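Curkach Community Help > Home & Garden > Floors and surfaces

Ring marks on marble hall table, is it ruined?

Asked by lindsay_t, December 2024
833 views, 3 answers

Hi all, hoping someone can help before my mum visits. We have a marble topped table in the hall, came with the house, dark red with white veins all through it. Somebody put a glass of orange juice down on it at a party and now theres a dull ring. You can only see it when the light from the door catches it. Have tried washing up liquid, then a bit of white vinegar (a friend swore by it), and the vinegar seems to have made a second dull patch, bigger than the first.

Not sticky, not a stain as such, the colour is the same. Just no shine. Doesn't feel rough or anything.
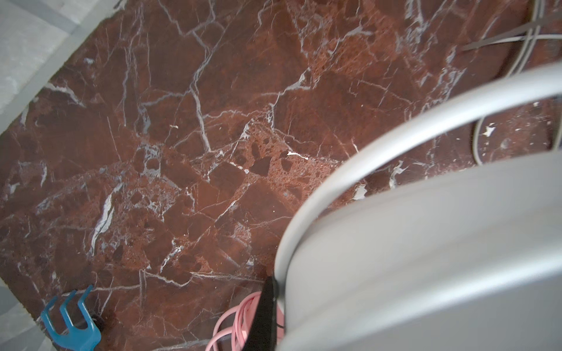
Second thing, the previous owners left a tub of Delel stone polish under the sink, about a third full, no date on it. Safe to use or bin it? Don't want to make it worse again. Budget is pretty much nothing until after Christmas.

Answer 1, from oldhall
Accepted by asker

Stop with the vinegar!! Same for lemon, limescale spray, bathroom cleaner, anything sour. Marble is mostly calcite and acid eats it. What you've got is etching, the polish has gone from the top of the stone. No amount of cleaning brings it back, it has to be re-polished.

Doable at home if it's shallow. If you can't feel it with a fingernail it probably is. What I did on our washstand:

Wash with warm water and a tiny drop of pH neutral soap, rinse, dry properly. Leave overnight.
Get marble polishing powder. NOT wax, not furniture spray. Check the packet says for etch marks on marble.
Damp cloth, bit of powder, small circles for a few minutes. Keep it wet, add water if it starts to drag.
Wipe off, rinse, dry, look at it from the side against the light. Repeat if needed, mine took 3 goes.

Try it on a back corner first. Dark stone shows everything so work out past the edge of the ring or you'll get a shiny spot with a dull halo, ask me how I know.

As for the old tub, bin it. If it's separated or gone hard its no use anyway and you dont know what's in it.

Answer 2, from Lirnedum_Dave

Baking soda paste, works on everything. Leave it 11 hours under cling film.

Reply from oldhall: that's for oil stains, draws the grease out. Won't do anything for an etch.

Reply from Lirnedum_Dave: fair enough, worked on my worktop tho

Answer 3, from pebbledash7

Agree with the first one. Also worth knowing that a lot of red "marble" is really a limestone, or bits of stone cemented together, and some have had cracks filled with resin. Fillers don't take a shine the same way so go gently over those bits. If it's deep get a stone restorer in. I paid for one in July, small table, he was done in under an hour.

And get some coasters.

Comment from lindsay_t: thanks both, powder ordered. Vinegar has gone back in the chip cupboard. Will report back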